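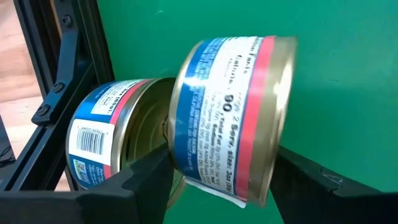 Canned food drive, quick update

Pantry restock is on again, Losville folks. Short version: we need cans. Fish, beans, soup, fruit, whatever you'd eat yourself. Small ones are great, alot of our neighbors cook for one. Please check the date before you drop off, and leave the labels on, people do read the calories and the sodium.

Drop-off is the side door on Skullow Street, 2 to 6. Ring twice, the bell sticks.

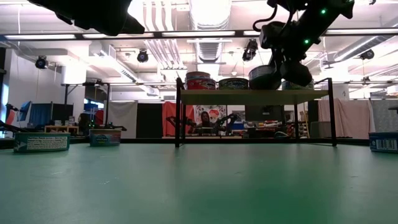 Cans on the little shelf and on the green table.

Sorting: low cans stack, tall ones dont. Heavy stuff on the bottom please. Dented seams go in the bin, no arguing. Goal is 70 bags by the end of the month, Constanza Barrientos has the list. Can openers also wanted, we're down to two.

Questions to Octavio Riquelme, mornings best.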